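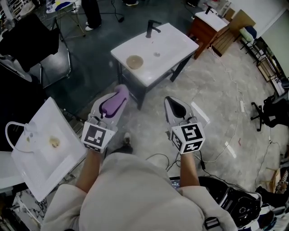
Homepage and Article Freshness Inspection
Checklist with reviewer comments, October
Site inspected: the Cumness news site and its Cusi business section
Inspector: Loukia Sfakianakis
Response on behalf of the news desk: Maiara Moura

Scope. The inspection covers time stamps, breaking-news banners, corrections and handling of superseded stories. It does not cover the quality of the reporting. Each item is marked Pass, Partial or Fail. Items marked Fail must be answered in writing by the desk.

1. Time stamps

1.1 Every article shows the time of first publication. Pass.

1.2 Every article changed after publication shows the time of the latest change. Fail.
Comment: Of 9 business stories sampled, 4 had been changed with no new time shown. In one case the headline was rewritten while the page still carried the previous afternoon's time.
Desk response (M. Moura): The Oson publishing system updates the time only when the body text is saved. Headline edits are made on a separate screen. Editors have been told to resave the body until the system is changed.

1.3 The time zone is stated. Partial.
Comment: Stated on article pages. Missing from the live page and from the mobile front page.

2. Breaking-news banner

2.1 The banner is approved by a named editor before it is posted. Pass.

2.2 The banner links to a story that supports its wording. Partial.
Comment: The banner posted at 7:40 a.m. on the day of inspection led to a section page. A reader had to scroll to find the matter announced.

2.3 The banner is removed or replaced when the news is overtaken. Fail.
Comment: The banner remained in place for three hours after the Skarthorpe desk had filed a newer account. Both versions could be reached from the homepage during that time, and they disagreed on the main point.
Desk response (M. Moura): Accepted. The overnight handover note did not list open banners. A line for this has been added to the note.

3. Superseded stories

3.1 Older stories carry a link to the current one. Partial.
Comment: Links are added by hand and are often missing on stories filed after 6 p.m.

3.2 Overtaken stories are removed from the "Latest" list. Fail.
Comment: See 2.3. The end-of-day markets summary was still listed first the next morning.

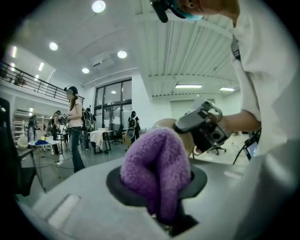

Corrections and Updates

4.1 A correction states what was wrong and what is now right. Pass.

4.2 The words "update" and "correction" are used as defined in the desk manual. Partial.
Comment: Two items labeled as updates changed a factual error and should have been labeled as corrections. The inspector does not find that this was deliberate.

4.3 Corrections appear on the corrections page the same day. Pass.

4.4 Social media posts that repeat an error are corrected or withdrawn. Not inspected.
Comment: Access to the accounts was requested and had not been given when this form was closed.

Action required
Items 1.2, 2.3 and 3.2: written plan from the news desk.
Item 4.4: access to be arranged by M. Moura before the next inspection.
Remaining Partial items: to be checked again at the next inspection.

Form completed by L. Sfakianakis. Copy to the Skarthorpe desk.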